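A Revised Arrangement for the Dining Table
Sunday, May 11, 2025

Readers of this blog will recall that the dining table was the subject of some correspondence in the spring. A new arrangement has now been adopted. 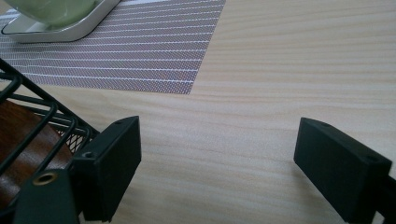
What stays out

The woven placemat remains in its corner, with the pale green cup on it. The wire basket is also retained. Everything else is to be put away after meals, including post, keys and my own reading glasses.

Care of the surface

The table is wiped along the grain with a damp cloth and dried at once. Mamta Sandhu recommended a light coat of oil, and a 300 ml tin from Gondomis has been bought for the purpose. It will be applied in July, when the windows can be left open.

Matters outstanding

Jyoti Dhillon has asked whether a second placemat is required. The matter has been deferred. The four chairs still need new felt pads, and I should be grateful for the name of a reliable supplier.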